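From: Rory Morrison
To: Lennox Tidy-Up list
Date: 31 May 2022
Subject: Re: the back room floor

Golshifteh Rashti wrote:
> Could someone say what's still lying around in there? I have
> 2 boxes free and would love to get it done before the
> Bultari people want the room.

Hi Golshifteh, hi all,

Happy to! Smaller stuff first — there's a black backpack-looking bag with its straps hanging every which way, and the smooth blue plastic-looking thing is right by it. Both can go in your boxes (if the bag is yours, shout!). 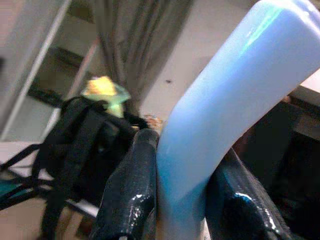

The floor

Pretty good, those beige tiles shine up so nicely. What's left is mostly litter, like the crumpled blue, yellow and red wrapper, and the little brush with the blue tip and the long-handled dustpan are fine for that.

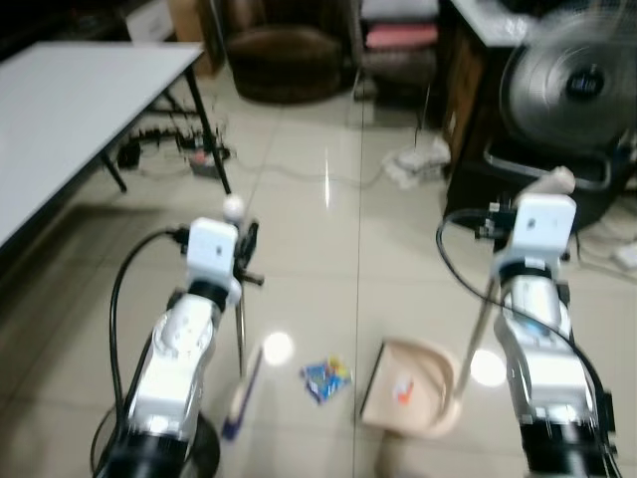 I'd still like to do something about the black cords under the white folding table before anyone mops — they're in a real tangle, and I've wanted to sort them out since January. Has anybody got cable ties? I had a bag of 120 and can't find it anywhere. I'm free after 3 if you want company.

Rory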